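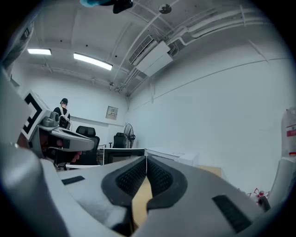

**How long do I have to ask for the police records on my own complaint?**

Sixty days from the date printed on the outcome letter. After that the file goes to archive storage and a retrieval fee of $50 applies.

## Requesting a complaint file in Floncombe

This page covers requests by the person who made the complaint. Requests by a lawyer or a family member use the same form but need a signed authority, covered under step 2. Officers asking for their own disciplinary file should go through the Metum staff portal instead.

A complaint file normally holds:

- the original complaint and any later statements you gave
- the intake assessment
- correspondence between the investigator and the station
- the investigator's report
- the outcome letter

Body-worn video is held separately. Asking for "everything" will not bring it in – tick the video box on the form or it will be treated as a separate request with its own clock.

### Step 1. Find the file number

The number is at the top right of the outcome letter and starts with the station prefix. Complaints lodged at the Barajas Street counter before the system change have a paper number only. Write that number out exactly, including the stroke and the year.

If you have lost the letter, phone the records desk between 9 am and 4 pm and have your date of birth and the month of the complaint ready. Staff can confirm the number over the phone. They can't discuss the contents.

### Step 2. Complete Form 838

Form 838 is available at the counter or as a fillable PDF. Fill in Parts A, B and D. Part C is for agencies and should be left blank.

In Part B, describe the records you want. The limit is 300 words, and the PDF stops accepting text at that point without a warning. Keep the description to document types and date ranges:

> All records on file 4/B relating to my complaint lodged in August, including the investigator's report, notes of interviews with civilian witnesses, and emails between the investigator and Wimorier station.

Arguments about whether the finding was right don't belong in Part B. The records officer has no power to reopen a finding and will only extract the request from whatever is written.

Anyone acting for the complainant attaches a signed authority naming the file. A general power of attorney is accepted if a certified copy is supplied.

### Step 3. Prove your identity

Attach a copy of one current photo document, such as a driver's licence or passport. If your name has changed since the complaint, add the change of name certificate or marriage certificate. Don't send originals.

### Step 4. Lodge it

Lodge by email, by post or at the counter. Counter staff will stamp a second copy on request. Email lodgements get an automatic receipt; keep it, as the date on the receipt is the date used for the time limit.

### Step 5. Read the schedule

The reply comes with a schedule listing each document and one of three codes:

| Code | Meaning |
|---|---|
| R | Released in full |
| P | Released with parts blacked out |
| W | Withheld |

Every P or W entry must cite a ground. Statements by other officers are often marked P, with names and rank removed where the statement was made under the internal reporting policy. Removing the name of an officer who reported a colleague is a standard protection and is seldom reversed on review. Removing the substance of what was reported is a different matter, and the ground cited should be checked against the policy.

If a document mentioned in the report is missing from the schedule altogether, write back and name it. Quote the page where it is mentioned. No new form or fee is needed for this.

### Step 6. Ask for a review

A review request is a letter or email headed "Internal review", with the file number and the schedule item numbers in dispute. The review is done by an officer senior to the one who made the first decision. Items you don't list are left as they are.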